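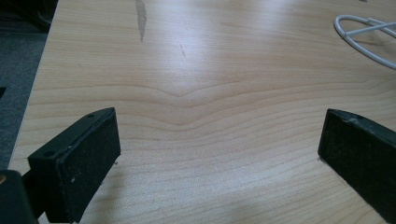
Fergus Kinnear told me on my first Wednesday at Daton that the robots hadn't taken his job, they'd taken his afternoons. I wrote it on my hand because my notebook was in the car, and I've been chewing on it ever since.

**Figure 1.** A gripper held open just above a wooden tabletop, nothing between its fingers.

### 4.2 What happened to the afternoons

Before the Tosh line went in, packing at Daton had a shape that everybody knew. Mornings were heavy, and after the tea break at three the orders thinned out and people chatted, swapped benches, taught the new starters how to fold the awkward cartons. None of this was on the rota. It was just what you did with a slow hour, and I'd have missed it completely if I'd only read the shift sheets!

Now the arms do the steady picking and people get whatever the arms hand back: the crushed boxes, the slippery bags, the odd item somebody has entered under the wrong code. In November the log held 3,554 of these handbacks, and 143 of them needed two people. They come at any time of day, so the slow hour has gone. Several packers told me the work was lighter on their backs and heavier on their heads (one asked me to put that in, so there it is).

I interviewed 36 people for this part of the study, 20 of them packers. What surprised me was how few wanted the old line back. Kiri Sutcliffe had done nine years of lifting and was very glad to see the end of it — her shoulder is better and she sleeps. But she also said she'd trained six people by hand under the old system and none since, and she couldn't see where the next lot were going to learn.

The supervisors saw it differently. To them a handback was a fault to be brought down, and the weekly target was set that way. For the packers it was the job itself, the bit that still needed them, and some had grown quite proud of their tricks for it. I watched two of them argue happily over how a limp bag ought to be turned before it goes back on the belt, and neither trick appears in the Brumitz manual or in the training slides.

I come back to the slides in Section 4.3, along with the rota changes that followed at the second site.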